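Talks > Stallarach Reading Circle > Speaker notes

10 March 2024 | by Colleen Astbury

Reading aloud to grown-ups: notes for my talk at the Martens Library

Say good evening, wait for the chairs to stop scraping, and then thank everybody for coming out. Mention the parking. Don't go on about the parking.

Start with the train story. I was riding home to Stallarach with a novel of 204 pages, the woman across from me had forgotten her glasses, and she asked whether mine was any good. I read her the first page so she could decide for herself, and we were well into the second chapter before either of us looked out the window and saw we'd missed our stop. Tell it slowly, because people like the part about the glasses. Then ask for a show of hands: who was read to as a child? And who has been read to in the past year? Give them time to look at one another on that second one.

Move on to why we stop. Most of us drop it once the kids can read for themselves, and I think we've come to see it as a kind of help, something you do for a person who can't manage alone. I'd like to talk them out of that. My husband can read perfectly well, and he'd still rather hear a mystery over the dishes than read it in bed with one eye shut. (Pause here, they usually laugh, and if they don't, just keep moving.)

Now the practical part, which is what half the room came for. Pick something short. Pick something with talk in it, since dialogue carries you along when you're tired. Read the first five pages to yourself beforehand, out loud, in the kitchen or the car or wherever you won't feel silly, and mark the sentences that trip you. Long sentences aren't the trouble. The trouble is names you've only ever seen in print, and it's fine to settle on a way of saying them and stick to it for the whole book.

Go easy on the voices. I did a sea captain once that I couldn't keep up past chapter three, and by then everyone was fond of him. A small change in speed is plenty.
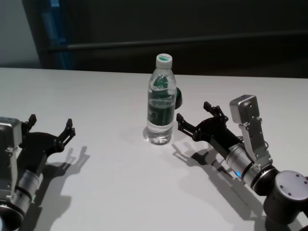

A water bottle on a white table

Take a sip of water here and say something about throats. Room-temperature water suits me best, in small sips, before I feel I need it. Tea with milk is lovely and I never read well after it. Sit up, or stand if your back prefers it, and breathe at the commas. If your voice starts to go, hand the book over! Some of our nicest evenings have been the ones where it went from lap to lap and we heard the same grumpy aunt in four different accents.

Then the Turer Street group, if there's time. They began with one neighbor recovering from an eye operation, and last June they finished a collection of 63 letters, one each time they met, with no skipping. I love that they read the dull ones too — the letters about fence posts and the price of hay — and that those turned out to be the ones people quoted to each other at the store.

Read the ferry passage from "The Drivora Road" now. Page is flagged in yellow. Look up at the end of the first paragraph, and don't apologize before starting, which I always do and always regret.

Questions. Somebody will ask about audiobooks, so be generous, I listen to them all the time in the garden. The difference for me is that I can't stop a recording and ask whether it thinks the brother did it.

Sign-up sheet is by the door. Remind them to bring a book they don't mind getting jam on.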